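Week 4 handout: Counting fish you never touch

Marine Survey Methods, notes to go with the Thursday lecture

Hi all. I promised to type these up after several of you said my handwriting on the board was a lost cause, so I've done it, and I've added a few bits I ran out of time for. Read it before the lab if you can. It isn't long.

Where we left off

Last week was nets and traps, and we ended on the trouble with both of them: you learn a lot about the animals you catch and very little about the ones that swam off. This week is about water. Fish shed stuff all day long (slime, scales, waste, bits of skin) and all of it carries DNA. Scoop up a bottle of seawater, pull the DNA out, read it, and you've got a list of who has been around. People call this environmental DNA, or eDNA for short, and I'll be using the short form from now on because I can't type the long one forty times.

I love this method! I also think it gets oversold, and I'd like you to leave this course knowing both sides of it.

What a sample can tell you

A positive result means that DNA from a species ended up in your bottle. Please read that sentence twice. It doesn't say the fish was alive, or that it was there this morning, or that there were nine of them. DNA drifts on currents. It washes out of a fish market drain. It comes through the gut of a seabird that ate its lunch three bays over. So when you write up your results, "detected" is the word I want to see, and "present" is a word I'll circle unless you've argued for it.

How long does it last in the water? It depends, and I know that's annoying. Warm water, sunlight and lots of microbes all break it down faster. In the sea we usually think in hours to days. Cold, dark water can hold on to it longer, and sediment longer still – that's a separate lecture, in July, for those of you taking the summer half.

The Kallilora samples

We'll use the Kallilora set as our running case all term. It's a small bay with a seagrass bed on the north side, a harbor on the south side and a river mouth in between, so you get three quite different kinds of water within an easy boat ride. The set has 116 bottles from 11 stations. Each station was sampled near the surface and near the bottom, and a few got extra bottles in the rough patch when the first ones came up cloudy.

Have a look at the station map before lab and ask yourself which stations you'd expect to look alike. Write your guess down in pencil and keep it. I've been wrong about station 9 every single year, and I'd like some company.

Blanks, blanks, blanks

If you only remember one thing from today, make it the blanks. A blank is a bottle of clean water that you treat exactly like a real sample. You open it on the boat, filter it, store it and extract it with all the rest. If cod DNA turns up in your blank, you have a cod problem, and the cod is probably somebody's sandwich.

You need a field blank, a filtering blank and an extraction blank, and you need them every day you work. Students always want to cut the filtering blank (it's the dull one, I get it). Don't. In the Feltcombe exercise we'll do later on, that's the only blank that shows where things went wrong, and half the class usually skips right over it.

Wipe down benches and tools with dilute bleach, then rinse well with clean water. Change gloves between samples. Bleach and ethanol never go in the same waste jar, and yes, I will be checking.
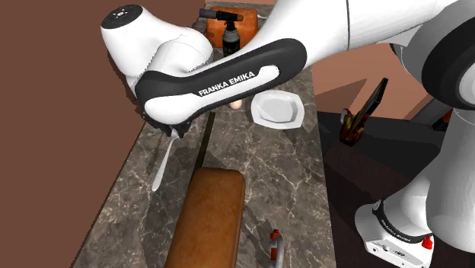
Filtering, step by step

You'll filter 900 milliliters per bottle. Why not a full liter? We leave a little behind so you can go back and check salinity without opening a second bottle.

Swirl the bottle gently first, so that whatever has settled gets mixed back in. Pour into the funnel in stages and let the pump do the work. If the flow slows to a drip, stop and write down the volume you reached. A clogged filter with an honest number next to it is perfectly usable. A clogged filter with "900" written next to it out of wishful thinking will mess up your whole station.

When you're done, fold the filter in half with the dirty side in, using clean forceps, and put it in its tube. Label the tube AND the lid. Pencil or the special marker only, please – ordinary ink comes off in ethanol and then you own a tube of mystery.

A worked case: the missing rays

The Dirberg group project from the back of your reader is a nice one for thinking about false negatives. Divers saw rays at a station on two visits. The water samples from the same visits came back with no ray DNA at all. What happened?

Possible answers, and I'm happy with any of these if you can back them up. The rays were lying on the bottom and only surface water was taken. The primers were made for bony fish and don't grab ray DNA very well. The reference library had no good sequence for that species, so the reads were there but ended up in the "unassigned" pile. My own money is on the primers, but have a proper look at the unassigned reads before you agree with me.

This matters a lot for sharks and rays in general. They can be few and far between, they move around, and a standard fish primer can miss them. If they're what you care about, pick primers meant for them and take more water.

Can you get numbers out of it?

Sort of. More fish often means more DNA, but the link is loose. One big stressed fish near your bottle may shed more than a whole school passing farther off. Read counts get bent again in the lab, when the copying step favors some species over others. For this course, treat read counts as a hint. If you want abundance, pair your water samples with something else, like baited cameras or a dive transect. Dovhaniuk station has both, and it's the one I'd choose for your term paper if you like comparing methods.

For next time

Read the chapter on primers, the first half only. Bring your pencil guess for the Kallilora stations. Work through practice problem 3, where the field blank is clean and the extraction blank isn't, and decide which samples you'd keep.

The paper outline is due Sat 13 June, by midnight, one page. Bullet points are fine, and so is changing your mind afterward.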